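Stories > Short Fiction > Work Life

Dec 20, 2021
By Cúc Đặng

The Newsletter

Valdis Venckus had 428 names on the list and he was not sure that any of them were real people. He had bought the bakery from Mrs. Jõgi in the spring, and the list had come with it, the same as the mixer and the lease.

"You have to write to them," his daughter said on the phone. "That's what a list is for."

"What do I say?"

"What you have. What it costs. Put a button."

He sat in the office behind the kitchen and opened the program she had set up. It wanted a subject line. He typed Bread and looked at it. The program gave the line a score of 12 and suggested that he add urgency. He typed Bread, today. The score did not change.

Kelldale had two other bakeries, and both of them sent emails. He had signed up to see how it was done. One wrote every morning and called him friend. The other offered him a free cookie on his birthday, which he had entered wrong on purpose and now regretted.

He wrote about the rye. He wrote that it took two days and that he had learned it in Junddale from a man who would not let him use a timer. He wrote that the shop closed at four but that he was usually there until five, cleaning, and would open the door if somebody knocked. It came out longer than he had planned. He forgot the button.

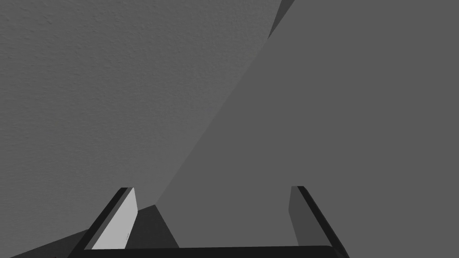 Illustration: gripper, computer rendering

He pressed send and went out front to serve a woman who wanted rolls.

When he came back there were 4 replies. Three were automatic. One address no longer existed, one belonged to a person on leave, and one thanked him for contacting the Justhorpe water office. The last was from a man who said he had moved away years ago and still got the emails from Mrs. Jõgi at Christmas. She used to put in a recipe, he wrote. Was she all right?

Valdis called her. She was all right. She was at her sister's and had the television on.

"What did you send them?" she asked.

He read it to her. She listened to the whole thing — he could hear her turn the sound down — and then she said he had spelled caraway wrong.

"Should I send it again?"

"No. Write to them in the new year. What did the man want?"

"He asked about you."

"Which man?"

He told her the name, and she laughed and said that one had never paid for his wedding cake.

Valdis wrote back to the man and said she was well. He left out the cake. Then he took the water office off the list, and it was nearly five, and there was somebody knocking.

Filed under: Fiction, Small Business, Email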